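Citness Sim Kit, two-arm edition: gripper view and scene setup
Posted August 7, 2025 by Wenceslao Barrientos

Status: open, waiting on Jutberg support

First off, I love this kit. I had the trial license going before lunch and both arms answered on the first try! One thing is holding up my review, though, and I'd like to get it sorted before the full order goes in.

Problem: the close-up gripper view loads with both fingertips and a bare gray surface between them. I expected to pick up the ball or the can in this view at some point during the approach, and in 16 runs I haven't managed it. The fingers draw beautifully, right down to the stepped inner faces.
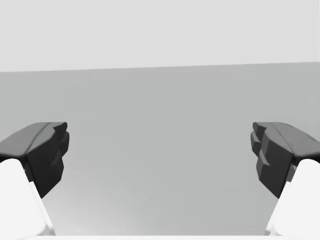 Ticket log, page 1 of 2

Tried so far:

1. Restarted the viewer and reloaded the default scene. Same result.

2. Raised the step limit from 200 to 2000, in case the arm was running out of time on the way over. The run lasts longer (nice and smooth, too) but the close-up stays bare.

3. Swapped the Riquelme gripper profile for the stock one and back again. Closing and opening commands both go through with no errors in the log.

4. Opened the wide view to check that the objects load at all. They do: green ball toward the back, blue-and-silver can nearer the middle, a gripper out to either side. Shadows look great in this one, by the way.
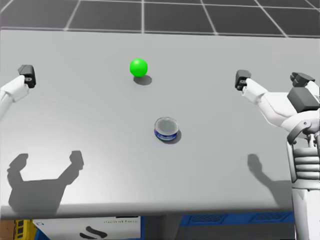

5. Set the approach offset to 100 on the left arm only. I wanted to see if the offset is read per arm or shared. The log prints the new value for both, so my guess is shared, and that may be the whole bug.

Reply from Jutberg support: Thanks for the careful notes. Please send the scene file and tell us which Rustby plug-in build you have. Per-arm offsets are on the list for the September update.

File sent, build number is in the header. Happy to test an early copy if you have one!

Last updated: offset result added under step 5
Contact support | © Jutberg | Back to top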